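The Evening the Robot Forgot Where the Tables Were

I promised Ileana Buzatu I would write this up properly, because she has heard me tell it twice over coffee and the story was a little different both times. So let me get it down while I still remember which parts are true.

For most of August I had been working on a simulated helper robot (I call the project Jinwood, after nothing in particular). The job is simple to say. It starts in one part of a virtual room, drives across the floor, stops at a table, and picks something up. I had given it 200 practice runs and it was doing so well that I got a bit smug, I'm afraid, and told Liviu Rusu he could come by and watch the next batch.

He came by at 8 in the evening, with pastries, and we sat down to watch it drive straight into a table. Then into another one. It wasn't a gentle bump either - in the log, the base kept pushing at full speed against a tabletop edge for the rest of the run, as if the table simply wasn't there. If that had been a real machine with a real person standing on the other side, I don't like to think about it.

Now, the room itself is nothing fancy. Dark walls, brown wood floor, a bit of furniture, and a good deal of bare floor to drive across. 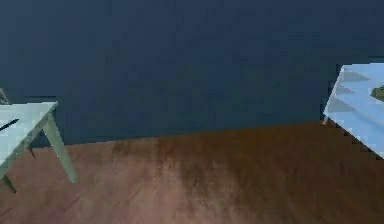
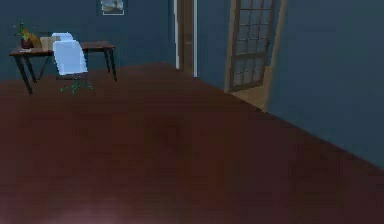 Reading time: 2 minutes

My first guess was the lighting, which is always my first guess and is hardly ever right. The second of those two views has a soft pinkish patch of light on the wood at the bottom left, and I spent a whole evening convinced that the robot was reading it as some kind of obstacle and swerving. I took the light out. It drove into the table just the same!

It was Trinidad Toledo who asked the sensible question, which was whether the thing that draws the furniture and the thing that checks for collisions were using the same file. Well, of course they were, I said. And then I looked, and of course they weren't. I had moved the tables after the practice runs and updated what you see on the screen, but the safety check was still working from the old layout. So the robot was being very careful indeed around empty air, and not careful at all around the furniture.

What bothers me more than the mistake is that there was a second check meant to catch it. If the wheels are turning and the base isn't getting anywhere, everything is supposed to stop. I had switched that off weeks before because it kept tripping on starts, and I had left myself a note to switch it back on. The note was in a folder called Hornon, with four other notes I hadn't read.

Both are fixed now. The layout lives in one file, and the run won't begin at all if the stall check is off. I also put in a big ugly warning that comes up if any piece of furniture has been moved since the last practice run. Liviu thinks the warning is too big. I've left it the way it is.

I still have to redo the practice runs with the tables where they really are, and that will take me into next month, so if I owe you an email, please be patient with me. Ileana, yours is next.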